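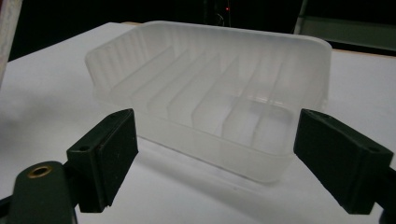 1/ Sorting a seed collection before fall

I have kept vegetable and flower seed for 12 years, and most of it sat in one drawer. In June I went through all of it. Posting what I did in case it helps someone with the same drawer.

2/ First pass was by year, going by the packet. No year written on it, it went in a separate pile. That pile was bigger than I'd like.

3/ Onion and parsnip older than last season went to compost. They lose their germination fast and I'm done babying them. Tomato I keep much longer — I have a Brullgate red from a swap that still comes up every spring.

4/ For anything doubtful I did a paper towel test. Ten seeds, damp towel, plastic bag, top of the fridge. Beans showed in four days. Peppers took over two weeks, so don't give up on those early.

5/ Small packets stand upright in a divided tray now. Order is by sowing month, not by name. I tried alphabetical for a year and kept missing the early stuff.

6/ Labels: pencil on card. Marker faded on me twice. I write variety, year, and who it came from. "Ait Brahim, long green, Abdelilah Sqalli" tells me everything I need.

7/ Storage is a hall closet on the north side. The garage got too hot by noon and I blame it for losing the lettuce.

8/ Spare seed went into 30 envelopes for the Preltau swap table. Mostly calendula and dill. Amr Cherkaoui already asked for the dill.

9/ Still to do: the flat box of squash seed. Half of it probably crossed, so I'll grow out two plants of each and see what the fruit looks like.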